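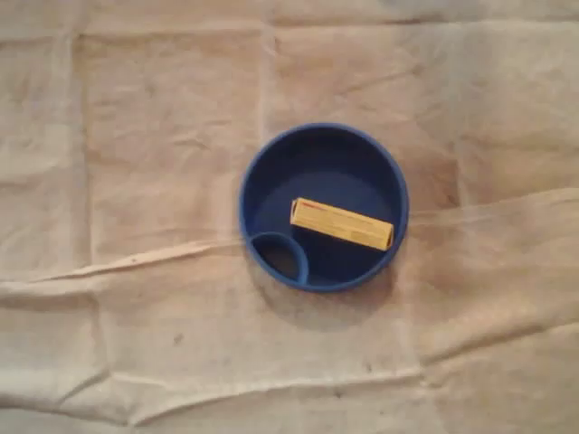 Savita Dixit wrote in to say I let the Lulleck off too easy last time, that any gripper with a hobby servo hanging off the side will go sloppy before you've finished tuning it, and would I please run one properly before telling people to buy it. Fair. So I ran one properly.

Lulleck two-finger gripper, second version, against the Lukenance parallel one I've been using since November. Same arm for both (Achterberg, the small one), same Plidow controller, same job. Pick up a yellow piece, drop it in the bowl, take it out again, put it somewhere else. Repeat till bored. I was bored early.

Short version for people with stuff to do: the Lulleck is better than its price and worse than its manual. Buy it if you can live with a calibration every morning. Longer version follows, typed fast, sorry.

Setup. Lulleck took most of an evening. Four screws to the wrist plate, and the screws in the bag were too short for the Achterberg flange. Had to dig through the drawer. Lukenance came with an adapter and was on before my coffee was cold. Point to Lukenance. The Lulleck manual has a wiring page that's for the first version, still. Pin order is different. I found this out by closing the fingers when I asked them to open, which at low torque is just funny.

Controller side was painless with both. Plidow sees either one as a single servo channel, you set the end stops and a speed and you're done. I do wish the speed setting meant something. It's a slider with no units. 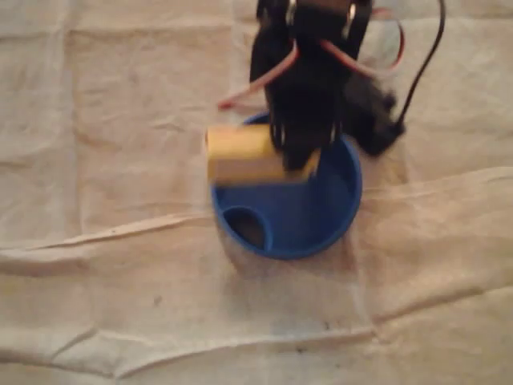 Cabling is my main gripe with the Lulleck and I want to get it out of the way. There's no channel for it, no clips, not even a hole you could put a zip tie through. The leads just go where they like. You can see a red one curving down on the left almost to the corner of the block it's holding, and another bowing out on the right, and that's with nothing routed because there's nowhere to route it. Sooner or later one is going to snag on a rim. The servo also juts out to that side, low, so coming down into anything with walls you have to think about which way round the wrist is. I ended up adding a wrist offset to every place move. The Lukenance keeps its motor inline and you forget it exists.

Grip though. Grip is good! The finger plates close flat and stay flat, and a long piece held off-center doesn't droop the way I expected. Full run was 954 picks with the Lulleck. Misses were nearly all at the pick end, when the piece was lying diagonal and my angle estimate was off by a bit. Lukenance has slightly wider jaw travel and forgives that. Lulleck does not. If your overhead camera is only so-so, that matters more than anything on the spec sheet.

Same goes for where the drop ends up. Bowl with a compartment in it is a nice mean target, becuase a piece that lands half on the divider

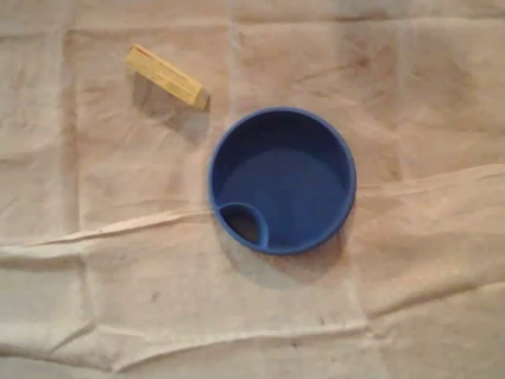

is a piece you can't get back out without a second angle. Lulleck opens fast and a little unevenly, left side first on mine, so everything gets a small twist as it lets go. Slowing the release fixed most of it. Costs you time per cycle, not a lot. With the Lukenance I never touched the release speed at all.

Slop. This was Savita's real point. After the first 500 or so I could feel play in the fingers by hand. Retightened, carried on, it came back but slower. Threadlock helped. The servo itself held up, no buzzing, warm but I could keep a finger on it. Lulleck claims 3000 cycles between servicing. I didn't get anywhere near that and wouldn't trust it without the threadlock.

Noise: both fine. Lulleck whines when it's holding. Lukenance clicks.

Spare parts: Lulleck sells fingers separately, in pairs. Lukenance wants you to buy the whole front end, which annoyed me enough that I nearly gave the Lulleck an extra half star for it.

Scores. Lulleck three and a half out of five. Lukenance four. If Lulleck put in a cable clip and the right screws it would be a tie on my bench, and I'd take the cheaper one.

Rafferty Tillman asked about soft fingertips. Have a set, haven't glued them on yet. Next time. Also somebody asked if the Plidow will drive two of these at once, it will, but set the end stops seperately or the second one inherits the first one's.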